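Week 5: hand-held grippers, comparing pads and cameras

Lab handout. Bring it with you, I won't be printing spares.

Recap from last week: parallel jaw vs linkage, why a wide opening costs you force at the tips. If you missed it, read the Pladine notes first, sections on backlash and compliance. Skip the suction bit, not examinable.

Today is soft goods. Cloth is the hard case. No fixed shape, no real edge to aim for, folds hide other folds. A gripper that looks great on blocks can be hopeless on a T-shirt.

What we are comparing

Taltum pads: softer, more grab, wear out quicker. Rated for 300 cycles on cotton before you swap them.
Vaher pads: stiffer, better at pinching one layer, tend to skate on anything shiny.
Controller is the Soris for both. Don't touch the gains. If somebody has already touched the gains, reload profile 857 and start agian.

Set-up

White cloth down first, patterned item on top. Cardboard up at the back. Two grippers, one per hand, each person does a full set before swapping. Open both jaws fully before you start logging or the zero will be off and the whole run is rubbish.

Camera rides on the gripper, so the view moves with your wrist. Keep your approach slow. Fast hands = smeared pattern = nothing for the tracker to hold on to. Look at the right side of the leopard print compared with the left: same fabric, but the spots on the right are streaked and squashed down to flecks. Also note how much of the view the gripper itself takes up along the bottom. Blue pads stay visible either side of the gap, which is what you want for judging the pinch.
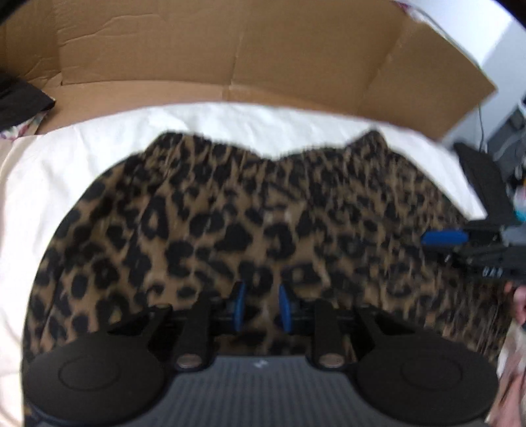

Procedure

1. Jaws open, hover over the fabric, hold still for a count of 5.
2. Left gripper goes for the nearest raised corner or fold. Pinch, don't scoop.
3. Right gripper comes in from the side. Watch for the two tools bumping, the linkages stick out further than you think.
4. Lift together, slow. Note single layer or double.
5. Lower, release, reset the fabric to the same rough shape.
6. Swap pads, repeat. Same person, same item, otherwise you are comparing people.

What to write down

Pad type, item, first-try grab yes/no, layers picked up, any slip. Slip means the fabric moved in the pads, not your arm moved. Put blurry runs in too, mark them B. Do not delete them, the blur rate is half the camera comparison.

Common mistakes from last term

Squeezing harder when it slips. Usually the angle is wrong, not the force.
Second gripper parked over the item while the first one works. Blocks the view.
Plain white fabric on the white cloth. Tracker lost it every time. Use something with a pattern.

Numbers for the write-up

The shared log has 3826 grabs in it from earlier groups, both pad types. Use it as your baseline, plot your own results over the top. Say which pad you would pick for cloth and why, one page max. Marks are for the reasoning so a messy result is fine if you explian it.

Pads go back in the grey tray, cables coiled, controller off at the wall.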